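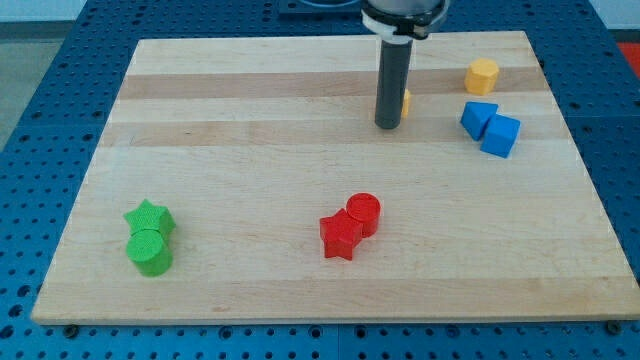
Fig. 1. Gripper over the board, red, green and blue blocks paired by color, yellows still apart.

Kulari Workshop, Build-Your-Own-Arm course
Handout 4: Sorting by color

By now your arm moves, and most of the time it moves where you told it to. This week it has to have opinions about blocks.

The task
Red, green, blue and yellow blocks go on the cutting board. The arm puts like with like. Shape is ignored for now, so a star may end up leaning on a cylinder, as the reds and greens do in Fig. 1. Touching is allowed. Stacking is showing off and earns nothing.

Setting up
Screw the board down before you calibrate. Last May's group did it in the other order and got to calibrate twice, which they described as educational.

Set the travel height to 100 mm above the board and leave it there until the code has earned your trust. Cap the speed at 30 percent. You will want to raise it. Everyone at Plallivia wanted to raise it, and they now own a board with a groove.

Color thresholds
Start from the values in flilline_colors.txt. Line 14 is yellow, and it is wrong under our lights: pale maple reads as yellow if you let it, and the arm will try very sincerely to pick up the board. Raise the saturation floor until it stops.

Known trouble
Blocks that touch come back as one big blob. Split by color first, then by outline. Error 387 means the arm thinks it is somewhere it isn't. Home it and try again.

For next time
Bring your log file, including the bad runs. Đạt Ung will go through the Kariuki driver board, so please leave yours in one piece until then.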